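How to Grow Strawberries in a Hanging Basket

Strawberries are good plants for people who have only a balcony or a small step in front of the door. The fruit hangs over the side of the basket, so it stays clean, and the slugs do not reach it so easily. I grow mine in this way for several years already, and the method below is the one I came to after some mistakes.

What you need

A hanging basket with a liner, at least 12 inches wide
Three strawberry plants, everbearing type
Potting mix, enough to fill the basket
Slow-release fertilizer for fruit or tomatoes
A strong hook and a saucer or old plate
A watering can with a fine rose

Choosing the plants

There are June-bearing strawberries and everbearing strawberries. The first kind gives one big harvest and then rests. The second kind gives smaller harvests from early summer until the fall. For a basket I recommend the everbearing kind, and I have good results with one sold at my garden center as Tendmont. It makes few runners and the berries are medium in size. Another one, Ladefoged, is sweeter, but its leaves get large and the basket becomes crowded by July.

You can buy bare-root plants in February and keep them in the refrigerator in slightly damp paper for a week or two. Plants in small pots cost more but they are easier for a beginner.

Step 1. Prepare the basket

Put the basket on top of a bucket so it does not roll. Place the liner inside. If the liner is coconut fiber, put a piece of plastic with several holes in the bottom, about the size of the plate. The plastic holds the water a little longer. Coconut fiber alone dries very quickly in wind.

Step 2. Fill with potting mix

Fill the basket to two inches under the rim. Do not use soil from the garden, it is too heavy and becomes hard. Mix the fertilizer into the upper half of the potting mix, in the amount written on the package. More fertilizer than this gives you many leaves and not much fruit.

Step 3. Plant

Make three holes, with equal distance between them and a little closer to the rim than to the center. Spread the roots in the hole like a fan. Now look at the crown, the thick short part where the leaves come out. The crown must be exactly at the level of the soil. When it is buried it rots, and when it is too high the roots dry. This was my mistake in the first year and I lost two plants of three.

Press the soil with your fingers and water slowly until water comes out at the bottom.

Step 4. Hang it

Choose a place with six to eight hours of sun. A full basket after watering is heavy, so check the hook before you trust it. Mine is rated for 80 pounds, more than necessary, but it was the one in the store. Turn the basket a half turn each week so that all sides get light.

Step 5. Water and feed

Put a finger in the soil up to the second joint. If it is dry there, water. In spring this can mean every third day, and in a hot July it can mean morning and evening. When the first flowers open, give liquid tomato feed every two weeks.

Step 6. Remove the first flowers and the runners

Pinch off the flowers during the first four weeks after planting. It feels like a pity, but the plant uses this time for roots. Cut the runners with scissors whenever you see them.

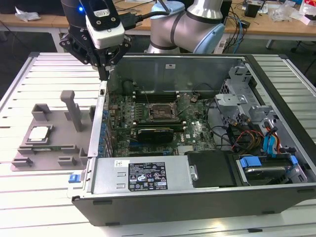 Can I keep the same plants for the next year?
Everbearing plants give well for two seasons, sometimes three, and after that the berries become small. In the fall cut off the old leaves, take the basket down and put it in an unheated garage or against a wall of the house. Water it once a month in winter so the roots do not dry out completely.

If the leaves turn yellow

Yellow leaves at the bottom of the plant are only old, and you can remove them. Yellow leaves with green veins often mean that the plant cannot take enough iron. Use a feed that contains iron, and try rain water if your tap water is hard.

Picking

Pick when the berry is red all the way to the cap. Cut the stem with your nail and do not pull, the roots in a basket are not deep and the plant can come out with the fruit.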